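Can a machine do the chores yet? An afternoon with Darcy Ellery

Posted Sat 28 March by Raelene Hapeta

Quick one this week, written up on the train back from Jarbridge, so forgive the state of it. I went to see Darcy Ellery, who runs the household side at Tamihana, to ask her the thing everyone asks me. When do I get one that does the ironing?

"Not soon," she said. Before I'd got my coat off.

Tamihana is two rooms above a tile shop. Kettle, sink, a lot of second-hand furniture. They work on arms that are meant to do ordinary jobs in ordinary houses: clearing a table, putting washing away, wiping down. A sister team at Umovura does the shop-floor end, shelves and stockrooms mostly, and the two swap notes. Ellery has been on the household side from the start. Before that she managed the linen room of a big hotel, and she still talks like it.

"People see a clip of one folding a shirt and they think, right, done. I used to have girls who could fold a sheet in the time it takes me to say it. The clip is sped up. Always check the corner for the little number."

I asked what the honest speed was. She pulled a face.

"A tea towel, on a good day, 60 seconds. If it's flat to begin with. If it's in a heap, I'd go and make a drink."

So what can they do? More than I expected, less than the adverts. Picking up a cup from a clear surface, fine. Moving a cup to a shelf, mostly fine. Putting a cup back where you, personally, like it to go, with the handle the way you like it, no. She got quite heated about cups.

"The trouble is a house isn't a factory. In a factory the thing comes to you the same way up every time. Nothing in my house is the same way up twice. I've got two kids."

Rangi Bolger came in about then with a box of spare parts and sat down without being asked. He does the hardware. He's a big quiet man and most of what he said was to the box. I asked him whether the hands were good enough now, because everybody I speak to says the hand is the hard part.

"Hand's all right," he said. Long pause. "Two fingers gets you a long way. Try it with your own. Finger and thumb, whole day. You'd be slow but you'd eat."

And the brain?

"Ask her."

Ellery says the brain is the bit that's moved. The way they teach it is by doing the job themselves, over and over, with a gripper held in the hand and a camera on it, and then the software learns from that. Their best effort so far took 704 goes at one job. The job was taking a spoon out of a mug.

"And then somebody bought different mugs," she said. "I could of cried."

It picked it up again after a few more days of practise, she says, and that to her is the real progress. Five years ago it would have meant starting from nothing.

I wanted to know about shops, because plenty of readers work in them and write to me worried. For that she rang Nazanin Rezaei at Umovura and put her on speaker. Bad line, a forklift going past somewhere. Rezaei was cheerful about it all.

"Boxes, yes. We can do boxes," she said. "A full shelf of the same box, pulled forward so it looks nice, we can do that at night with the lights off. Then a customer comes in and leaves a cabbage in among the batteries. What's the machine meant to do with that? It stops. It waits for Lorraine."

Lorraine is Lorraine Katene, night supervisor at the store where they run the trial, and she took the phone off her at this point.

"I'm not being funny," Katene said, "but I walk further now than I did before it came. It calls me over. Cabbage. Wet floor. Something's rolled under. It is good at the boring bit, I'll give it that, and my back's better for it. But don't tell me it's doing my job, it's doing the bit of my job I'd have given to a Saturday lad."

Would she want one at home?

"To do what? The bins? Can it do stairs?"

It can't do stairs. Ellery was laughing by now and had to take the phone away.

We got on to money, briefly, because she had a call to take. She won't give a price and I don't blame her. There's a firm called Menau that has been telling people it will have something for the home on sale in June. Ellery was polite about them. Bolger snorted into his box.

"I hope they do," she said. "I'd buy one. I'd like to see what it does with my airing cupboard."
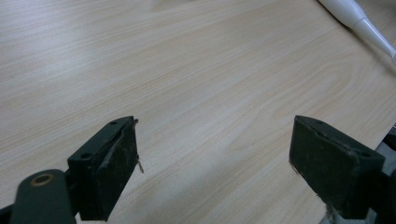
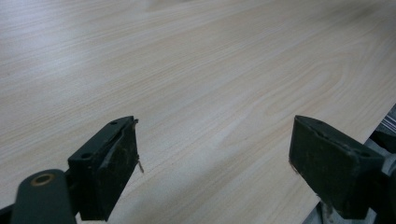

Wear is the subject I'd really gone up there to ask about, and we nearly ran out of time for it. I have had three vacuum cleaners in my life and every one died of something small and stupid, a belt, a clip, hair round the roller. Will these be any different? I don't think so. Look at the scuffing on those dark finger pads, and the bit of thread hanging off the tip of the left one. I'm no engineer but that's what my oven gloves look like. Bolger agreed, more or less. He says the pads are the part that touches the world, so they're the part that goes, and he'd sooner change a pad than a motor. What I want to know is who changes it when the thing is in my mum's kitchen and she's eighty-odd with bad wrists. He said it ought to be a job anyone can do with one screwdriver. Ought to be.

Ellery thinks the cleaning up after it is what will put people off, if anything does. "You buy a thing to do your housework and then it needs dusting," she said. In the hotel they had a woman whose whole morning was lint. Filters, vents, backs of dryers. She reckons the home machines will need the same sort of looking after and that none of the brochures have a page for it.

Last thing I asked was what chore she'd hand over first, if it worked, tomorrow, no arguments. I thought she'd say ironing.

"Socks," she said. "Pairing socks. I'd let it take all night."

Bolger said he doesn't pair his. Then her call came through and I had to run for the train. Next week, letters, and I still owe you the piece on dishwasher salt.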